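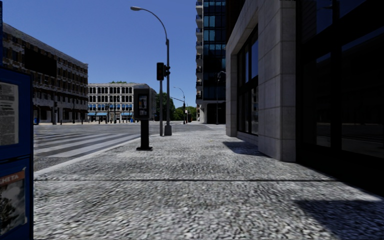 Disen support: Please tell us which rate the hand controller is set to and whether the steering drifts when you let go of the stick. If the recorded path only goes wrong in replay, the fault is more likely in the logger than in the controller, so leave the dead zone alone for now. Attach one bad demonstration and one good one.

Status: open
Product: Zotometti remote driving console
Project: Muriithi pavement driving, simulated
Fault: replayed demonstrations veer to the kerb side

Controller rate is 50 Hz. No drift with the stick released, checked on both consoles. I have attached demonstration 293 (bad) and the one before it (good). Same operator, same start point, same build.

What we do: the operator drives the simulated robot along the pavement by remote control, stops at the corner, and saves. The run is then replayed before it goes into the training set. Live driving is fine. In replay the robot starts straight, then pulls left partway along the block and ends up against the kerb. Of the last batch, 103 demonstrations had to be thrown out.

Tried so far:
Restarted console and simulator. No change.
Swapped the hand controller. No change.
Turned off smoothing on the steering input. The veer is sharper but starts at the same point.
Ran the replay on the second machine. Same result.
Drove with the keyboard. Same result, so the stick is ruled out.

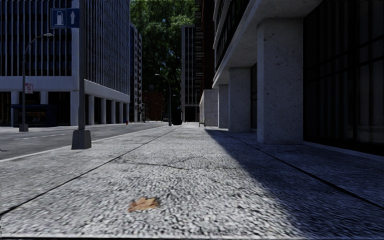
Steering and camera are saved as two separate streams, and I now think they are out of step. I went through the attached bad run and lined up the steering changes with the video by eye. The operator's instruction is to keep to the middle of the pavement, clear of the pole bases on the left, and to drive through shadow like the patch on the right without steering round it. The small correction to the left, away from the pillars, turns up in the log 700 ms after it should. By then the robot has no need of it.

Disen support: Thanks, that helps. Version 2 of the logger stamps steering when it is written to disk. Under load that can fall behind. In the recorder settings, change the stamp source from "write" to "input" and record again with everything else as it was.

Changed as asked. Recorded a short set in the afternoon and replayed all of it. Every run held its line to the corner. The same set with the stamp source put back to "write" veered again.

Still to answer: can the old demonstrations be corrected by shifting the steering stream, or does the delay vary within a run? Vusa would like to keep them if possible. Please leave the ticket open until we know.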